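Filed under: Home heating / Thermostats / Solved

Dravon thermostat drops off the wifi every night — ticket 319 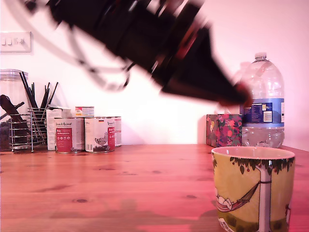
Right, I've had this thermostat since March and it was good as gold until we changed broadband to Tevari. Now it falls off the network at 4 in the morning, the heating sticks on whatever it was last doing, and I wake up either boiled or frozen! Turning it off and on again brings it back until the next night.

Things I've tried so far: new batteries, forgetting the network and adding it again (twice), moving the router out of the cupboard, and a full reset, which wiped my schedule and I was quite cross about that. The app just says error 28.

Update: Oriana Pereyra on the help desk asked whether the router had one name for both bands. It did. I've split them and put the thermostat on the slower one. Still dropped off overnight, same time.

Update 2: Arash Sadeghi had a look at the log I sent over and spotted that the router picks a new channel at 4 every morning — the thermostat can't follow it and gives up. You have to go into Advanced, then Wireless, and change Channel from Auto to a fixed one. I went for 6.

Five nights now and not a single drop. Happy for this to be closed, and thank you both, my toes are very grateful. Could someone please put my old schedule back if you've still got it?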